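The Case Against the Case

I own more latches than I own things worth latching. I noticed this in January, when I set out to find a roll of stamps and had to open a camera case with no camera in it, a cash box with no cash, and the hard-sided clarinet case my cousin Mabli left with me when she gave up the clarinet. The stamps were in a cereal bowl.

My position, which has made me unpopular at home, is that the hard case with metal fittings is the worst container a household can own. It weighs as much as what goes in it. It won't squash or stack with anything but its twin, and it can't be used for soup. It also makes whatever is inside seem important, and so you keep it.
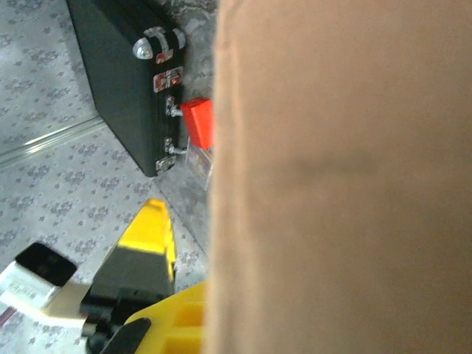

Black case with combination lock. The small red block is on the outside.

A combination lock on a case is a promise you make to a future self who won't remember the number. Mine is a Kosthorpe, bought for 56 dollars at an estate sale, and the seller wrote the combination on a slip of paper and put the slip inside so it wouldn't get lost. Glenys Wynne, who was with me, thought this was the funniest thing that had happened all year. I got it open eventually by starting at the bottom and working up, and I can report that it contained the slip.

The little bright things never make it into the case anyway. Bricks, game pieces, the cap from something: they live beside it. You are always about to put them away, and putting them away means kneeling down, turning the case the right way up, working two stiff latches with your thumbs and lifting a lid that wants to come down on your wrist. So the brick stays out. A shoebox would have had it by lunchtime.

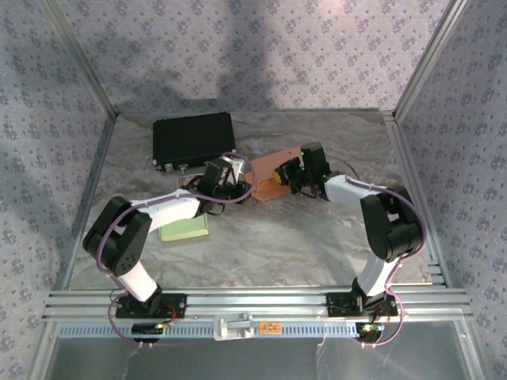

Last changed: Thursday, May 9, 2024

Several readers wrote in to defend the briefcase, and Rhiannon Gough sent me 300 words on the subject of her father's. I read them all. She says a good case teaches a person to be orderly. I think orderly people buy cases, and the rest of us buy them hoping. It ends up toward the back, where it won't be in the way, and whatever we're doing goes on in front of it. I have lived that way for years. Mine spent one whole winter as a stand for a fern.

She also says a case keeps out dust. It does. So does a lid, and so does a drawer, and my drawer has never pinched me.
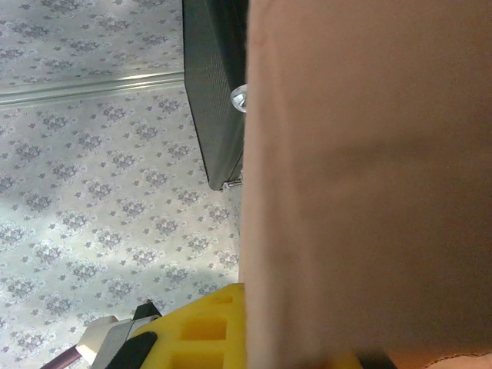 I blame the finish. If these boxes came in the brown of a grocery carton, we would see them for what they are and put them out on the curb. They come dressed for an airport. Look at that dark, woven-looking surface, like carbon fiber, as though the contents might be asked to leave the ground. Put it down on a pale floral pattern and it looks like a lawyer visiting a nursery. The little silver fitting at the corner is what gets me every time. I see a glint of hardware and I want one, and I already have six.

What I would keep, if I had to keep one, is the clarinet case, because Mabli may take it up again (she won't). The Kosthorpe can go to anybody who will come and get it. I'm asking 40 dollars, and I'll throw in the slip of paper. Please bring something to carry it in, as the handle came off under the fern.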